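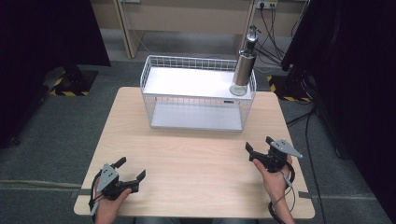 Jakwood Bail Hearing Notes: README

Posted 3/13/18 by Deepak Bhardwaj

Search this project Go

Hi, and thanks for looking! I started sitting in on first-appearance hearings at the Jakwood courthouse last July because my cousin got stuck in jail over a bail amount that none of us could explain. I kept going back, a few friends from the Bristov reading group started coming too, and at some point our notebooks turned into a spreadsheet. This is the spreadsheet.

What you get

One file, hearings.csv, with 1,000 rows. Each row is one person's hearing on one morning. If the same person came back for a second hearing, that's a second row, and we made no attempt to link them (more on that under Privacy). There are six columns:

case_no - our own number, not the court's
room - A or B, or V for the video hookup from the jail
charge_level - misdemeanor, felony, or mixed
lawyer - yes, no, or unclear
bail_set - dollar amount, 0 if released without bail, blank if we didn't catch it
notes - free text, spelling as written

Please read that line on bail_set again before you average anything. Blank and 0 are very different things, and the first chart I ever made from this treated them the same. It looked terrific for the judges. I had already emailed it to people. Sigh.

How we took notes

Pen and paper only, since Room A doesn't allow phones or laptops. We sat in the public benches and wrote down what was said out loud. Some hearings are over in under a minute, so if two of us were there we'd compare sheets in the hallway afterward and fix what we could. Where we still disagreed, the notes column says "split" and bail_set is blank.

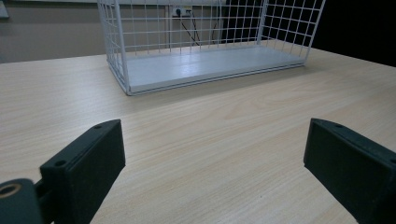

Typing it all up took a lot longer than sitting there did. I typed every sheet from Room A myself and the others shared the rest, so if you see "fel." in some rows and "felony" in others inside the notes, that's just different people's habits. I cleaned up the charge_level column but left the notes alone, because whenever I tried tidying them I ended up changing what somebody meant.

Known problems

The video rows (room = V) are the weakest part. The sound cuts in and out and the judge often speaks away from the microphone, so there are a lot of blanks. I'd leave them out if your question is about dollar amounts, and keep them in if it's about who had a lawyer.

We only covered mornings. There's an evening docket too and we have nothing from it, so please don't call this "all hearings in Jakwood." It's the ones we could get to around our jobs.

A bail_set of 500 comes up constantly. I thought it was a typing error at first, but I went back to the paper and it's really what was said.

Privacy

No names, no birthdays, no court numbers, no dates. I know the missing dates are annoying if you want to look at trends! People wrote to ask, and I thought about it for a good while, but with a date and a charge you could find someone pretty easily on the county site, and a lot of these folks were never convicted of anything. The paper sheets are staying with me and I won't be sharing scans.

Using it

Load it in whatever you like. Fedis opens it fine if you pick comma as the separator, though it chokes on version 5 and older because of the quotation marks in the notes. Use it for a letter to the county board, a class, a news story, go for it. Please say where it came from and mention the mornings-only thing.

To do

- second pass on the "unclear" lawyer rows
- ask the Upadhyay Center if they still want a printed copy
- somebody to cover evenings, if you live nearby and can sit still on a hard bench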